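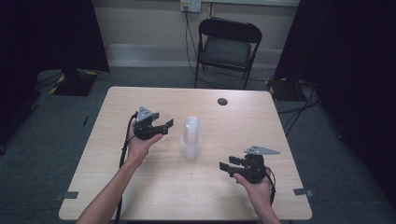

The question put most often to this blog is whether machines are ready to take over the ordinary work of the home and the small workshop. The short answer remains that they are ready for a part of it, and that the part is smaller than the advertising suggests. A useful test is to set aside the dramatic tasks and consider the dull ones. Taking a single cup from a nested stack is a fair case. The cups are thin, translucent plastic, they sit tightly inside one another, and a pair of black finger jaws on either side must hold the column steady while drawing one cup away from it. A person guiding those jaws by hand still has judgement to draw upon. A machine working alone must find the rim, choose a force and notice when two cups have come away together.

Saturday, February 16, 2019
Reading time: 4 minutes

It was in January that I began to keep a proper record of which chores are being offered as automatic and which are merely being promised. The purpose of this post is to set out the position as I understand it.

Floors are the settled case. A machine that vacuums a flat, tidy room may now be bought without much risk of disappointment, provided that the owner accepts some preparation beforehand. The Tresico model in my own household does its work adequately on carpet and poorly beneath the radiators. It has required 2 replacement brushes and a good deal of patience with the fringe of one rug. I would buy it again.

Laundry is far from settled. Washing and drying were handed to machines long ago, but sorting and folding were left to us, and there they remain. A shirt has no fixed shape. It must be found in a heap, turned the right way out and laid flat before any folding can begin, and each of these steps may go wrong in its own manner. The Torkitell folding cabinet, which I was able to inspect last month, asks the user to clip every garment to a rail by hand. The folding itself was neat. The clipping took me longer than folding the same garment on the bed would have done.

Kitchens present a different difficulty, namely variety. A drawer of cutlery is manageable. A sink at the end of a family meal contains glass, pans, soaked labels and the occasional sharp knife, and a machine must treat each of them differently. I have yet to see a convincing attempt at this outside a prepared kitchen.

The shop floor deserves separate treatment, as its advocates frequently cite it as proof that the domestic problem is nearly solved. Shehata, a packing firm with which I have corresponded for some time, runs a line that fills 500 trays in a shift with very little attention. The trays are identical and arrive facing the same way. When the firm tried mixed orders on the same line, the figure fell to 260, and staff were returned to the bench to deal with the remainder. Their manager considers this a reasonable result – as do I – but it does not transfer readily to a cupboard under the stairs.

Cost must also be mentioned. Rutilance has said that it hopes to sell a table-top arm for household use at 1000 pounds. No date has been given, and the list of supported tasks runs to a single page, most of it concerned with lifting light objects from one clear surface to another. Readers are advised to wait for the second version.

My recommendation is therefore unchanged from last year. Buy the floor cleaner if the rooms suit it. Leave the folding cabinet in the showroom. A further post will deal with window cleaning and lawn machines, for which several readers have asked.

14 shares | 3 comments

fernhill_k
We have the same Tresico and ours copes with the radiators but will not cross the kitchen threshold. Did you fit the small ramp?

Odd Socks
I would pay the full thousand for sorting alone. Folding I can manage in front of the television.

packer62
The drop on mixed orders matches what we saw at our place. Changing over between box sizes was the worst of it.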